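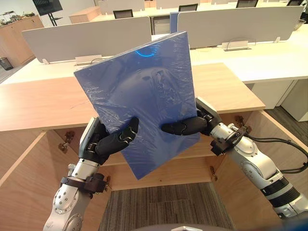 A film-wrapped blue panel, held in two robotic hands

About the Gundholm Scholarship Fund

The Gundholm Scholarship Fund pays tuition and book costs for students in their second year or later at Zurer College. Oddur Ragnarsson and Marlina Santoso set it up after they retired from teaching in the engineering department, with a first gift of $4000. Former students have added to it every year.

Awards are made each April. Applicants need 30 completed credits and a letter from one faculty member. Any major is eligible — the founders asked for that in writing. Students who received an award last year may apply again, but they must send a new letter.

Percy Mosquera reads the applications with Anisa Siregar of the Yeoh Writing Center. Adi Setiawan handles payments, which go straight to the student's college account. Book money is paid separately by check.

Gifts of any size are accepted. Donors who give $100 or more are listed in the spring newsletter unless they ask to be left out.

Office: Plakura Hall, second floor
Phone extension: 3228
Page updated 2025-03-26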